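3.2 Packing trial

Small red wrapped packets were laid out on the wooden tabletop for sorting. Clear plastic was chosen for the packaging so the print stays readable.
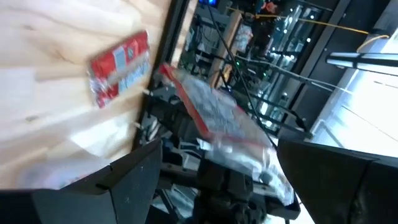 Dušan Bošković asked whether mixed orientation should count as a fault. It was left out of the scoring.

Tray layout was drafted on Saturday. Packets go in flat, long sides parallel.
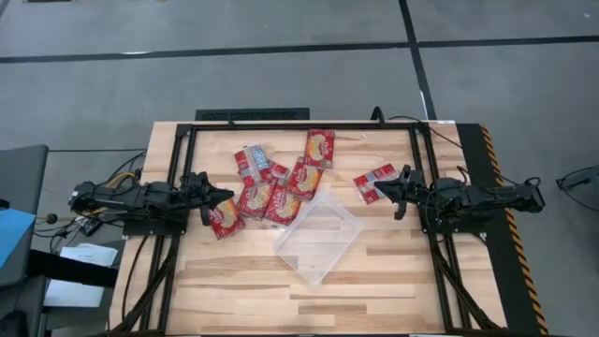
Tray depth limits each load to two layers. Results are in Table 7.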